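How Do People Buy a Robot?

Have you ever wished for a robot to clear the table? Lots of people have. But before a robot can arrive, somebody has to plan for it and pay for it. Buying a robot is a bit like getting a pet. You pay once to bring it home, and then you keep paying to look after it.

Start with the job

The first question is what the robot should do. Picking up a mug is one job. Picking up a pencil is another. A mug is wide and hard. A pencil is thin and rolls away. A burger is soft and made of layers, so it has to be held gently.

The town library in Ritwood wanted a robot arm for its kids' maker room. The staff wrote a list of jobs before they looked at any prices. That list helped them cross out arms that were too big or too weak.

Add up the price

A budget is a plan for money. The library had up to $2,500 to spend. The small arm they liked is called the Trora, and it costs $1,766. The gripper — the part that works like a hand — costs another $300. Now the total is $2,066.

There are other things on the list too. Grippers wear out, so the library put aside $100 for new finger pads. The arm also needs a strong table and a safe space around it. The library already had both, so they cost nothing extra.

Look past the first year

A good budget has a line for repairs. Cables bend and motors get tired. The library decided to save a little every month, starting in March, so the money would be there when something broke.

People need time to learn as well. At Ritwood, 2 staff members took a free online course called Indeo. Free courses still use up working hours, and those hours go into the plan.

Try before you buy

A robot arm can be tested on a computer before anyone pays for a real one. This is called simulation. The computer draws a room, a table and some objects, and a pretend robot practises there. If the pretend robot drops a pretend mug, there is nothing to sweep up.

The library used a simulation program called Yilma. They set up objects of different shapes and colours and checked whether the gripper could open wide enough. If it couldn't, they could choose a different one and change the budget.

Words to know

Budget: a plan for how to spend money.
Gripper: the part of a robot that holds things.
Simulation: a pretend version made on a computer.

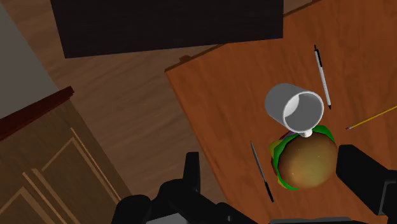
You can make a robot budget too. Pick one job, write down everything the robot would need, and put a price beside each thing. Leave a line at the bottom for repairs.

Contact us | Copyright Ritwood Library Kids' Pages | Back to top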